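Notes on Standard Practice for Tabletop Manipulation Trials
December 14, 2020
Posted by Saranya Naidu

Readers of this blog will be aware that I have spent much of the year revising the working rules for our manipulation bench at Pimell. The rules were first issued in July and applied to the Feteo and Partanen cells only. They have since been extended to the Milard cell, and I have been asked on several occasions to set out my reasoning in a more public form. The views expressed remain my own.

The central requirement is that the state of the work surface be recorded before the arm is enabled. In the earlier version, operators were permitted to write "surface clear" or "surface not clear" and proceed. On review of 127 log sheets, I found that the phrase "surface clear" had been applied to conditions that differed considerably from one another. The phrase has been withdrawn. Operators are now required to name each item within reach of the gripper, whether or not it forms part of the task.

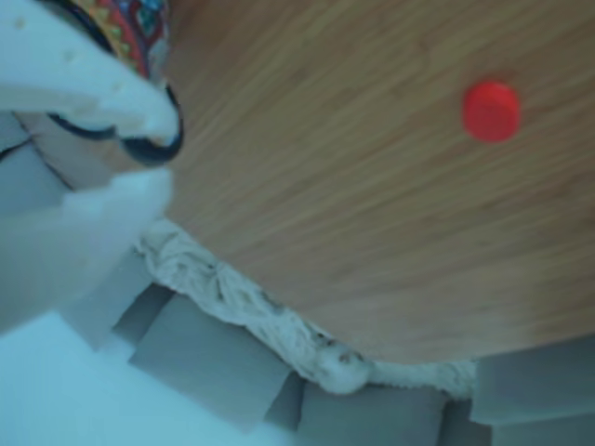
Clearance is the provision that attracts the most correspondence. The rule states that any item not being grasped must either be removed or be entered on the sheet with its position relative to the fingers. A small red disc standing by itself on open wood, while the fingers are occupied at a patterned object on the other side, satisfies the rule once it has been entered. The same reasoning extends to soft edging such as the fluffy white trim along the rounded side of the table, which must be listed as a compliant boundary. Contact with trim is to be logged as contact, regardless of the force reading.

Inspection of the fingers is governed by a separate clause. Fingertips are to be examined at the start of each shift and replaced at 3,000 cycles, or sooner where wear is visible. Marks and specks should be noted even where the operator considers them cosmetic. It is the supervisor's responsibility to determine whether they are.

Two persons must sign the sheet: the operator and one colleague who did not prepare the surface. I recognise that this is inconvenient for smaller labs, and the draft now allows the second signature to be given remotely against a current photograph.

Comments on the wording of the clearance rule are welcome until the revised draft is issued. Correspondence concerning emergency stops should be held over, as that section is being rewritten in full.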